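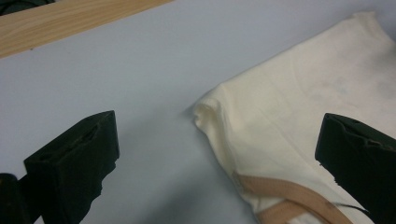
A cream-colored fabric item on a pale tabletop.

The Case for a Dull Label

The care label is the only technical document most people own for the things they wear, and it is a poor one. It gives the wash temperature, a drying symbol, an ironing symbol and a fiber breakdown by weight. It says nothing on how the cloth was finished, how far it will shrink at the stated temperature, or how many washes the maker tested before writing the label. A buyer of a cordless drill gets more data with the battery alone.

My position is that household textiles should be sold with two more numbers: residual shrinkage in each direction, and the number of wash cycles behind that figure. Both are already measured by any mill that sells to hotels. They are left off at retail by habit.

Shrinkage first. Woven cotton comes off the loom under tension. The warp yarns are pulled straight and the cloth is longer than it wants to be. When it gets wet, the yarns swell and relax, and the length goes down. A mill can take most of this out before cutting by compressing the cloth mechanically, or it can skip the step and let the customer do it at home. The finished goods look the same on the shelf. A tablecloth that loses 3 percent in the warp direction will still cover the table. A fitted sheet that loses the same amount on a deep mattress will come off at one corner every night.

The fiber breakdown does not help with this. Two pieces marked 100 percent cotton can differ in yarn twist, weave density, finish and shrinkage, and the label treats them as one material. Fiber content was a reasonable thing to regulate when the main fraud was selling one fiber as another. The main problem now is that the fiber is correct and the construction is unknown.

Cycle count is the second number. Shrinkage measured after one wash is nearly useless for sheets and towels. Most of the change happens early, but a slow part continues, and seams move at a different rate from the cloth they join. Sewing thread is often polyester and does not shrink with the cotton, so the seam puckers. This shows up well after the return period ends.

I kept a log on this for a while. It covers 1,089 washes on one front-loading machine, entered by item, with length and width taken on a flat surface after line drying. The method is crude. A steel tape on soft cloth has an error of a few millimeters, and I did not control humidity. Even so, the pattern was steady enough to use. Plain-weave sheets were close to their final size by wash 12. Terry towels took longer, and the borders never did settle to match the body. The Brororo towels ended up with borders visibly narrower than the pile section. The Tsao ones, at a lower price, did not. No information on either package would have predicted this.

Hok-lam Sin, who bought linen for a hotel group before moving into laundry equipment, read a draft of this and raised the standard objection. A number on a label is a promise, and home washing is not controlled. People overload the machine, use the hot setting for everything and dry until the load is stiff. A maker who prints 3 percent will get complaints from people who saw 8.

The objection is fair, and I think it has a known answer. Tires carry a wear grade. Paint cans carry a coverage figure. Both are measured under set conditions, and both differ from what the buyer gets. They are useful for comparing one product with another, and buyers seem able to handle that. The shrinkage figure would need the test method printed beside it – a short code is enough – and a line stating that tumble drying on high will exceed it.

Kwok-wai Fung objects from the other side. He thinks the numbers would be read by very few people and would add cost to cheap goods. On cost I disagree. The label is already printed, and the test takes one machine and a few days per fabric, not per item. On readership he is probably right. Few people read the wear grade on a tire either, but the stores do, and so do the reviewers, and a mill that knows its figure will be printed next to a competitor's has a reason to run the compression step.

There is a smaller point on placement. Labels are sewn into the side seam, where they scratch, so people cut them off. The data is then gone for the life of the item. Drevent prints its care data directly on the inside hem in a gray ink, and on my samples it was still readable at the end of the log. Sirnano uses a woven tab at the corner, which frayed. Printing costs less and leaves more room.

I would start with fitted sheets. They have the tightest size tolerance of anything in the linen closet, and the mattress gives a fixed reference that every buyer already has at home.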